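Wosa Motion Layer – Frequently Asked Questions

Applies to release 2 of the controller package. Last revised 31st March.

What does Wosa do, and what does it leave to me?

Wosa sits between your planner or teleoperation front end and the joint drivers. It accepts pose or joint targets, checks them against the active limits, interpolates them and sends setpoints to the drivers. It does not plan around obstacles. If you need collision-free paths in clutter, run a planner upstream and pass its output as a timed trajectory.

What rate does the control loop run at?

The default is 125 Hz. The loop is fixed-rate and does not speed up when targets arrive faster. Extra targets overwrite each other in the input slot and only the newest is used. Check the overrun counter before changing the rate; a machine that overruns at the default will behave worse at anything higher.

My arm jerks when a new target arrives. Why?

In most cases the target was computed from a stale joint state. Compare the timestamp on the state message with the timestamp on the command. If the gap is more than 50 ms, Wosa logs a late-command warning and blends from the measured position instead of the last setpoint. The blend is safe but visible. Fix the latency at the source, usually a perception node that holds the executor while it waits for an image.

Can I turn the blend off?

Yes. Set blend_on_late to false. Late commands are then dropped, and the arm holds its last setpoint until a fresh one arrives.

How do I define a keep-in zone?

Zones are polygons in the base frame with a lower and upper height. List the corners in order, in meters, and close the polygon by leaving the last corner off – the loader joins it to the first. A zone applies to the tool point by default. To apply it to the gripper body as well, set zone_scope to hull and supply a hull file for your gripper.

Floor tape is useful for the people in the room, but the software does not read it. Measure the corners from the base and enter them by hand, or touch each one with the tool point and run the zone recorder. The recorder takes the forward kinematics result at each touch, so calibrate the arm first.

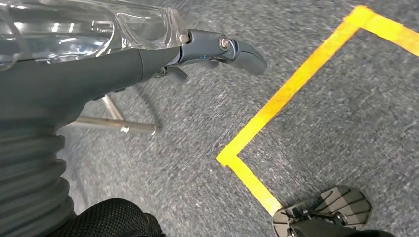
A recorded zone is saved with the calibration hash that was active at the time. If you recalibrate, the zone is marked stale and Wosa will refuse to enable motion until you confirm or re-record it. Moving the base makes a zone wrong without changing the hash. There is no check for this, and the procedure at our Oltthorpe lab is to re-record after any move.

Does the zone check cover two arms?

Each arm is checked against its own zone. Arm-to-arm distance is a separate check, enabled with pair_check, and needs hull files for both sides. Without hulls it falls back to spheres around the joints and will stop you earlier than you expect.

What does error 912 mean?

The wrist camera transform is missing or older than the allowed age. Perception targets are rejected while it is active; joint targets still work. Restart the transform publisher and confirm that the camera frame name in the config matches the one being published. A mismatch in upper and lower case is enough to trigger it.

Can I use a gripper that is not on the supported list?

Yes, if it reports position. Write a driver with open, close and read calls, and add a hull file. Force feedback is optional. Without it, grasp detection compares commanded and measured finger position, and thin objects may be missed.

Where are the logs?

In the run directory, one file per session. The Setiawan viewer opens them directly and can overlay zones on the tool path. Files written before the December format change need the converter first.

Is Wosa a safety system?

No. Zone and pair checks run in ordinary user-space software and must not replace a rated stop circuit. Keep the hardware stop within reach during testing.

How do I report a bug?

Send the session log, the config and the calibration file to the Kundthorpe support desk. Reports without a log are closed – the setpoint history is the first thing we look at.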